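4. Re-laying the grid and setting the home square

Do this whenever the kraft paper is replaced, or when the arms start missing the pot by more than you can blame on the pot. Allow most of a morning. The Prulstead cell has two arms sharing one table, so everything below is done twice, and the second time is always slower.

4.1 Stop both arms from their pendants and leave the pendants flat on the desk.

4.2 Unbolt the base plates one at a time. Mark each bolt hole before you lift anything.

CAUTION: Support the arm before the last bolt comes out. It is heavier than it looks, and it looks heavy.

4.3 Roll out the new paper, pull it tight and lay the blue tape lengthwise first, then crosswise. The cells should be 200 mm across. A slightly ragged front edge does no harm. A crooked tape line will haunt you until the next roll.

4.4 Refit the base plates and tighten the bolts in three passes, going corner to corner.

4.5 Put the pot in its square near the far edge, lid on, with the practice banana inside. Ferdinand Ruchti once used a real one. Please don't.

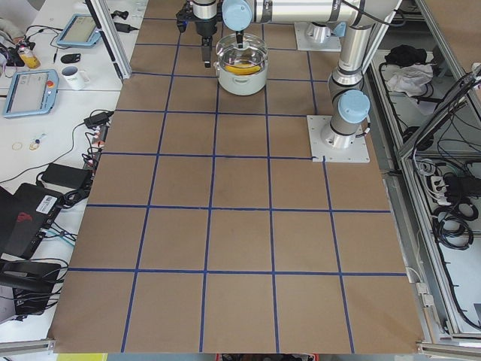
4.6 Jog the first arm down to the middle of the lid at the slowest speed and save the point as HOME LID. If the pendant shows error 2049, the base has shifted: go back to 4.4.

4.7 Bring the second arm's gripper to the side of the pot, fingers pointing down, clear of the handles. Save as HOME SIDE.

NOTE: The height for HOME SIDE should read 282. If it reads almost 282, it is wrong, however late in the day it is.

4.8 Run both arms to their home points, one after the other, three times. Keep a hand by the stop button and your sleeves off the table - the tape is stickier than the manual for the tape admits.

4.9 Write the month on the corner of the paper in pencil.

Related sections
3. Cable runs and strain relief
5. Changing gripper fingers
6. Flamau pendant error codes
7. Ordering paper and tape (Kołodziej)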